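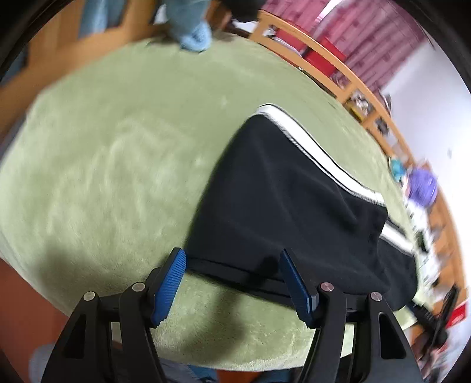
Green Manure Between the Rows at Drarkby

By Halima Makori

The lower block at Drarkby has grown squash and dry beans without purchased nitrogen for five seasons. Fertility comes from a legume cover sown in fall, cut the following spring, and left on the surface. The upper block, still under the older system, receives composted poultry litter from Pamano at planting and again at first flower.

Soil on both blocks is a silt loam over clay. Drainage is slow at the north end, where the cover tends to thin out by the end of winter. Aryee, the seed supplier used by most farms in the valley, sells a mix of hairy vetch and cereal rye for this kind of ground. Drarkby sows it at a lower rye share than the label suggests. Heavy rye ties up nitrogen in the weeks after cutting, and squash set out into it stays pale until the residue softens.

Seed goes in with a drill on eight-inch rows. Broadcasting was dropped after two years of patchy stands. Vetch seed is inoculated on the morning of sowing and kept out of the sun until it reaches the hopper.

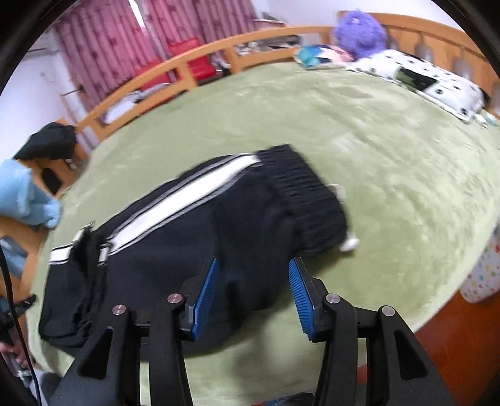

Cutting date decides most of what follows. Vetch mowed before full bloom grows back from the crown and competes with the crop. Vetch mowed after pods have filled leaves hard seed that can sprout for several years. The crew at Drarkby walks the block daily once the first flowers open, and cuts when most stems are in bloom and the lowest pods are still flat. A good stand at that point lies over the soil like the pale green plush blanket on a round bed, thick enough to hide the surface. Anything dark showing through is bare ground, and it is marked with a flag for hand weeding. The mower is set high for the first pass and dropped for the second.

Planting follows within five days. The transplanter runs a single coulter ahead of the shoe to slice the residue. On wet mornings the coulter pushes stems into the slot without cutting them, which leaves roots hanging in air. Work then waits until the mulch has dried on top.

Slugs are the main cost of the system. Losses were worst in the second season, when 25 trays of replacement squash were set by hand along the north end. Boards are now laid between rows and turned each morning. Nakilwood, the neighboring farm, uses ducks for the same job, but takes them out well before harvest to meet its certifier's rules on manure.

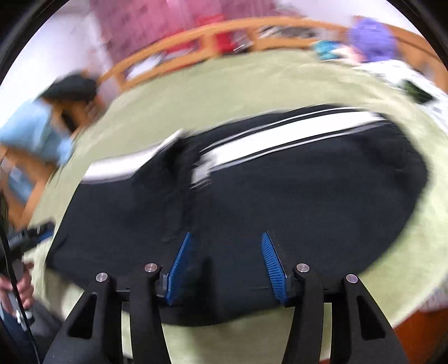
Page last changed: 23/10/2026

Yields on the two blocks have moved closer together. Squash from the covered ground ripens later and stores as well as the litter-fed crop. Beans show little difference except in dry summers, when the mulched rows hold their leaves longer. Labor is harder to compare. The cover saves two passes with the spreader and one cultivation, then gives some of that time back in slug control.

Part of the upper block will go into the same rotation next. Soil samples are due to be pulled in December, before the ground freezes, and the litter order from Pamano will be set from those results.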